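Section 3. Planning the Purchase and Preparing the Budget Request

3.1 Scope

This section applies to any department that intends to purchase or lease a Pruvau two-arm work cell. It is to be completed before a request for quotation is sent to Pronier. Installation and first power-up are covered in Section 4.

3.2 Defining the Work

1. List the items the cell will handle during its first budget period. Record the largest item, the heaviest item, and any item that does not hold its own shape.

2. State whether each task requires one arm or two. Tasks that can be done with one arm should be costed separately, as the single-arm cell is quoted on a different schedule.

3. Sort the items into rigid, semi-rigid, and soft. Footwear with a tall shaft is entered as semi-rigid and must be planned for both upright and lying positions. 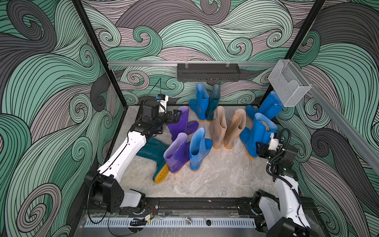
4. Enter the number of hours per day the cell is expected to run. Use planned hours, not the maximum stated by the supplier.

5. Submit the completed list to Ulla Holmgren in Equipment Planning. Lists received after the end of June are held for the following budget period.

NOTE: Items added after the quotation is accepted may call for different gripper fingers. The cost of replacement fingers is charged to the requesting department.

3.3 Floor Space and Services

1. Measure the proposed location. Allow 225 cm of clear width, including access on the operator side.

2. Confirm that the location has its own electrical circuit. Where a new circuit is needed, attach the estimate from Building Services to the request.

3. Check that the floor is level and that the cell can be reached by pallet truck.

CAUTION: Do not sign a delivery date before the electrical work has been approved. Pronier charges storage from the first day of a delayed delivery, and this charge cannot be moved to the capital budget.

3.4 Consumables and Wear Parts

The purchase price does not include consumables. A separate line must be entered for each of the following:

Gripper fingers, one spare pair per arm
Cable conduit and cable ties
Wrist camera module, one spare per cell
Test items, including replacements

The allowance for these lines is 961 per cell in the first year, entered in the currency of the quotation. Departments handling mainly rigid items may request a lower figure in writing.
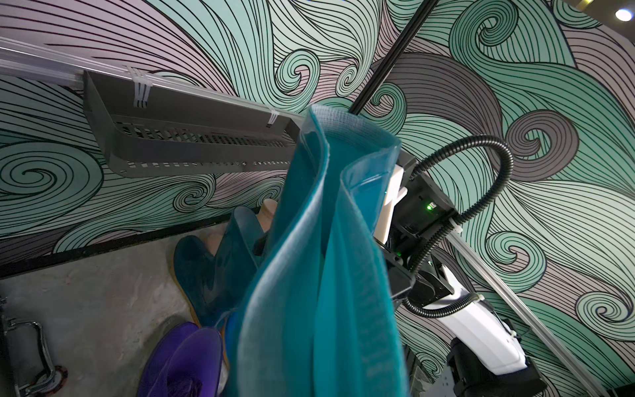
Soft goods should be budgeted as a category of their own. Trial time for fabric is longer than for rigid items, and the trial stock is replaced more often. Requests should name each type of cloth to be handled, with its weight and weave. A sheer mesh such as the teal piece apparently held by the gripper is entered on a separate line from heavier cloth, even where the two will be handled in the same cell. The conduit that runs beside the arm, with the ties that fasten it, is to be included in the wear parts count for every arm ordered.

NOTE: Baskets and rails fitted inside the cell are accessories. They are quoted per piece and are not covered by the service agreement.

3.5 Comparing Quotations

1. Obtain a second quotation from Goicoechea or another approved supplier.

2. Compare total cost over five years, including service, training, and consumables. Do not compare purchase prices alone.

3. Record any difference in delivery terms on Form 5.

4. Forward both quotations to Torbjørn Björklund for technical review, with a copy to Elsa Sjögren in Finance.

CAUTION: A quotation that leaves out operator training is incomplete and will be returned.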